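I have been suspicious of pegboard for most of my adult life. It's the thing people buy in January when they've decided to be a person with a workshop, and by June it's holding one dusty level and a bag of zip ties. My father-in-law had a whole wall of it with the outline of every tool drawn on in marker, and the tools were all in a bucket on the floor.

So when I put gray pegboard on my own list this spring, I did it with low hopes and a receipt in my pocket.

The alternative was the drawer. The drawer had been winning arguments in this house for years. Everything went in, everything stayed in, and when you needed a Phillips head you stirred until something bit you. I'd bought dividers for it twice. Both sets slid around and ended up as two more things in the drawer.

## Shopping, with complaints

The hardware place out in Clollville sells three kinds of panel and the man at the counter was sure I wanted the most expensive one. I asked him what was better about it and he said "it's heavier." Well, so is a wet mattress. I went with the Barnico panel, in dark gray, mostly because white shows every fingerprint and I know my own hands.

Then there are the hooks. I have read the reviews of the Dalsgaard hook set and I'd like to know who writes them. "Changed my life." "So satisfying." They're bent wire! The kit costs more than it should, and half of it is shapes I can't picture using. There's a double loop thing that I think is for pliers, if your pliers are very thin and very polite. And the old problem is still with us: lift a tool off, and the hook comes off with it and drops behind the bench. A dab of hot glue fixes that, but then you can't move the hook, and moving the hooks was supposed to be the whole point of the holes.

I'll give credit where I have to. The cups are good. I didn't expect to say that, having thought of them as pencil holders with ambitions. A black cup clipped on at elbow height is where my screwdrivers live now, handles up, and I can grab the blue one without looking. It took me a week to stop opening the drawer first.

## What earned a spot

My rule was that nothing went up unless I'd used it in the last month. This is harsher than it sounds. The fancy ratchet set from Parnovow didn't make it. Neither did the square, the chalk line, or a saw I've been moving from house to house since college out of pure guilt.

Scissors made it easily. I'd never thought of scissors as a workshop tool, but I reach for them more than anything with a motor, and they used to wander off to the kitchen and come back sticky.
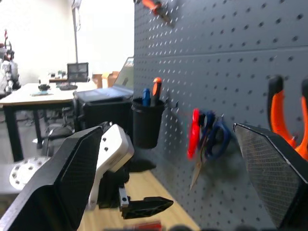
The red-handled ones are for paper and tape and nobody is allowed to cut wire with them, a law that has already been broken. Hanging them up at least makes the crime easier to notice. In the drawer I'd have found out months later, halfway through a roll of wrapping paper.

Do I believe in the system now? I believe in it up to the edge of the board. Past that, the bench is still a mess, and there's a coffee can of screws I've no plans to sort. I also notice that I've started leaving things on the bench right under their hooks, as if getting close counted.

The drawer is still full, by the way. I took out maybe a quarter of what was in there and it closes exactly as badly as it did before. I'm giving the board until the end of summer, and I've kept the receipt.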